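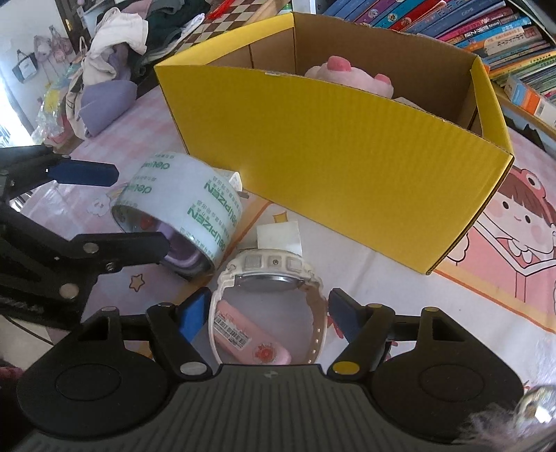

Fastdale, October

Figure 2. Packing in progress: plush toy in the box, watch and small pink case still on the table, tape to the left.

3. What goes in the box, and when

I should say at the start of this section that I came to parcels by way of kitchens. My earlier work was on how people load dishwashers, and when the Wurkance project got going I figured a cardboard box would be a simpler thing to study. It has one opening, things go in, the lid closes. I held on to that opinion for most of an afternoon.

The question I want to get at here is the order of packing. Section 2 covered what people in our Fastdale households choose to mail to friends and family, and how they describe those things beforehand. What I'm after now is the stretch between the moment a box is standing open and the moment the tape goes on. It's an awkward stretch to write about (people pick things up, put them down again, wander off to look for scissors), but I think that's where nearly all the interesting decisions get made.

3.1 Soft things first

Figure 2 is a good place to begin. The yellow box has its pink plush toy in it, and the toy is big enough to peek over the front wall. The watch is out on the tablecloth, lying on its side with its white strap curved into a loop, and the little pink case sits inside that loop. I have a real fondness for this stage of a parcel, when you can take in the contents as a group and they all still look like themselves. Once the lid is down it's a box like any other!

Starting with the soft thing was by far the most common opening move in our households. I asked people about it afterward and got answers that didn't agree with each other at all. One woman told me a stuffed animal is a cushion you don't have to buy. Another said she puts the largest thing in to find out whether she has picked the right box, and if she hasn't, she'd like to know early. A teenager said he did it that way so the toy would be the last thing his cousin reached, which made me laugh, and then I noticed that it didn't work for him, as the toy took up so much room that it was also the first thing anyone would see.

I'd like to separate two ideas that our participants tended to run together. There's packing soft things first for padding, and there's packing big things first for fit. With a plush toy you get both at the same time and you can't tell which one the packer has in mind. With a hardback book you only get the second. When I went back through my notes from the Brullico pilot, the people who spoke about padding were much pickier about what went next to the toy, and they'd take it out and turn it over if a hard item ended up against the cardboard. The people who spoke about fit mostly pushed down and carried on.

3.2 The small hard things

Small hard items are trouble. A watch is a great example, and I now think every study of packing should include one. It has a hard face, a hard back and a strap that won't stay where you put it. A rubber strap is springier than leather, so you can't fold it flat for long, and if you set the watch down it tends to prop itself up on its side.

I saw three solutions. The first was to wrap the watch in whatever was close by, usually a sock or a paper towel. The second was to tuck it under an arm or an ear of the toy, which people were weirdly proud of. The third was to fasten the strap around something else, so that two awkward things became one slightly bigger awkward thing. I'm partial to that last one. It's cheap, it's quick, and the person opening the parcel doesn't have to dig in the corners for a stray item.

Small cases and boxes behaved differently. People treated them as already packed. A case has walls of its own, so it went in late and without much thought, generally down the side wherever there was a gap. If it carried a barcode sticker, there was sometimes a short debate with whoever else was in the room over whether to peel it off. (Most left it on. One person peeled off half, regretted it, and spent longer on that sticker than on the rest of the parcel.)

Cards and slips of paper were the items most often forgotten. I have no clever theory for this. They're light, they're thin, and they end up behind the tape.

3.3 Where the tape lives

Speaking of tape! I hadn't planned to write about it, and it has ended up with its own heading. A roll of clear packing tape standing on its edge is about the least stable object you can put on a table, and yet that's how a lot of people leave it, right beside the work. The one in Figure 2 is a deli roll with green printing on it, and it's on its edge too, to the left of the watch.

Laying a roll flat keeps it from going anywhere, but you need to pinch it to pick it up again, and the loose end likes to seal itself back down. Standing it up leaves the end easier to find. On a bare tabletop I'd expect the standing roll to lose out, and in my own kitchen it does. On a tablecloth it seems to get by better. I'd want a proper comparison before saying more than that, and the Adeyemi set, with its 3,000 logged parcels, unfortunately doesn't record what was on the table.

What I can say is that tape kept within reach got used early. People closed the box, remembered something (the card, usually), and had to cut it open again. This happened in 6 of our sessions, and in each of them the roll was sitting right next to the box when the lid came down. Where the tape was across the room or in a drawer, the walk over to get it seemed to give people time to look at the table again.

I've changed my own habits on the strength of this, for what that's worth as evidence. My tape now lives in the hall. In the next section I turn to the labels, where my notes are in better shape and my opinions are a good deal weaker.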